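Tevent Homeware
Range meeting, January 2021
Minutes

Present: Catarina Azevedo (chair), buying, warehouse, web shop, studio, customer service (by phone)
Apologies: accounts

1. Minutes of the last meeting

Agreed with one correction. Under item 4 the carton size for the small Eren bowl was given as 12 to a carton. It should read eight. Warehouse has already changed the label file.

2. Matters arising

The loose leg caps on the Cerkura side table were raised with the supplier before the holidays. A bag of replacements came with no paperwork. Warehouse is keeping them at the packing bench and will put four in with any table that goes out from the old delivery. Tables from the next delivery should not need them.

The torn page in the spring catalog proof was a printing fault and will not be charged.

Customer service still has no answer for the customer who wants a single Movano bench without the table. Buying to call again.

3. Eren bowls

Buying reported that 400 Eren bowls are on order across all sizes and colors. The first part is expected in the last week of the month. Lime green is still the color people ask for most. Mustard yellow was slow until the fall and then picked up once it was shown next to the green on the web shop's front page.

The meeting went through the three shapes that will carry the spring pages. These are the large lime-green bowl with the wide rim, the smaller one in the same green, and the mustard-yellow bowl, which is deep and flared and stands on a short foot. They are to be shown together on light wood.
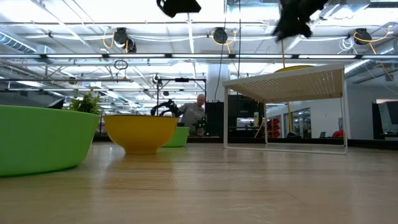

Catarina Azevedo asked whether the yellow one should be sold as a bowl at all, as she would look for something that shape among the cups and planters. Two customers have written in to say they expected it to be lower and wider from the name. Customer service agreed that the word "bowl" on its own is causing returns.

Different names were tried. "Footed bowl" was liked by most of those present. "Deep bowl" was thought too close to the large green one. Web shop pointed out that any change of name means a new item page, and that the old reviews would be lost unless the two pages are linked by hand. It was agreed to keep the name Eren, call the yellow shape "Eren footed bowl," and link the pages. The height will be moved up to the first line of the text.

Selling the two green bowls as a pair was discussed again. Warehouse is against it as long as there is no box that takes both. At present they go out in separate cartons and the customer pays for one parcel while we send two. Studio asked if the smaller one could travel inside the larger with paper between. Warehouse will try this with five pairs and send them to staff addresses, so that any breakages are found before customers find them.

Action: web shop to rename the footed bowl and link the pages. Warehouse to test packing the green bowls as a pair.

4. Cerkura side table

There are 41 Cerkura side tables in stock, all white. Buying does not want to reorder until the question of the top has been settled.

The top is perforated all over with small round holes. Opinions on this have been divided from the start. People who use it for plants like it. People who use it beside a chair have complained that crumbs and pen caps get caught, and one customer wrote that she has to take it out to the yard to clean it. A solid top was priced in August and was too expensive to offer at the same retail price.

It was suggested that a loose round tray or plate be offered with the table instead. Studio has been trying round pieces on it, a green one and a cream one with dark speckles. The speckled one was preferred against the white metal, though the green one ties in with the bowls. Buying would rather carry one color only to begin with. No decision was taken and the samples stay in the studio until the next meeting.

The text on the web shop describes the legs as round. They are square in section. This has been wrong since the page went up and is to be corrected today.

There was a short discussion on whether the table should be listed under living room or under plants and outdoors. The supplier has not confirmed that the finish will stand being left out in the rain, so it stays under living room for now.

Action: buying to get a written answer from the supplier about outdoor use. Web shop to correct the text on the legs.

5. Movano table

The Movano will be offered at $1,168 including delivery to the ground floor. Upstairs delivery is extra and must be arranged by phone. Web shop asked for this to be possible at checkout. Warehouse said no, since the drivers need to know about the stairwell first.

Most of the time on this item went to the wood. The top is made up of narrow planks joined side by side, and the planks are not all one tone. They go from pale cream to a warmer tan, and here and there a short reddish-brown streak shows in the grain. Two buyers last year took this for damage. Customer service would like a close view of the planks on the page and a plain sentence saying that no two tops look alike. Agreed. The sentence will go above the measurements, where people will read it.

Oil or soap for upkeep was left open. The care card that comes in the box says one thing and the supplier's sheet says the other.

The potted plant in the white angular pot is to stay with the Movano for the spring pages. Customers have asked to buy the pot. It is not ours and is not for sale, and customer service will go on telling them so.

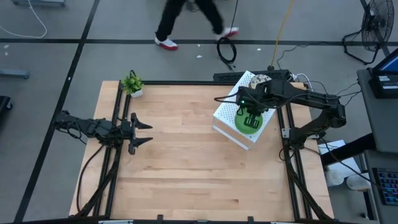

6. Returns and complaints

Customer service dealt with 121 messages since the last meeting. Late parcels before the holidays made up the larger share and those are closed. The rest were chipped bowls, missing screws for the Cerkura and questions about gift receipts.

Chipped bowls are replaced without asking for the old one back. A photo is enough. Warehouse asked that the carton number be written down each time, as it looks as if the chips come from one pallet.

7. Any other business

The label printer at the second packing bench is to be replaced. Warehouse to send a price to accounts.

The key to the sample cupboard is missing. Whoever has it is asked to leave it at the front desk.

Next meeting: same room, same time, in four weeks. Items for the agenda to Catarina Azevedo by the Friday before.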